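**Amley, 8/15/24** - The Wandesard building will move its shared snack supply out of cardboard cartons and into open containers starting in October, the facilities office said Thursday. The layout under review uses clear plastic containers and a round wire basket on one table.
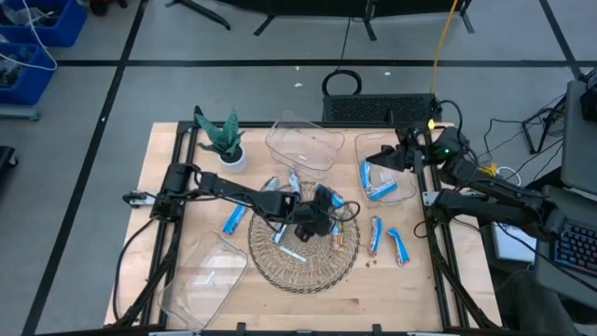 Iona Haldane wrote in response to the notice that the cartons should have gone a year ago, as bars at the bottom were regularly found past their date. She asked that the new containers be emptied and wiped before each refill.

The office said that request is already in the draft procedure. Under the draft, wrapped bars are sorted by type into the clear containers, and the basket takes mixed or leftover stock. Loose wrappers and scraps are to be removed at each check. Potted plants may stay on the tables but must be kept toward a corner, clear of the food.

The building goes through 1,000 wrapped bars a month, according to the notice. A stock check in the MacAulay wing found 187 bars past their date out of 268 held in cartons. The new limit for the wing is 200 bars in storage at any time - anything above that goes back to the supplier, Fustine, unopened.

Morven Farquharson, who drafted the procedure, said lids were considered and dropped. The bars are individually wrapped, and lids slowed down refilling in an earlier trial on the second floor.

Written comments on the layout can be left at the front desk. The cartons now in the MacAulay wing will stay in use until the changeover.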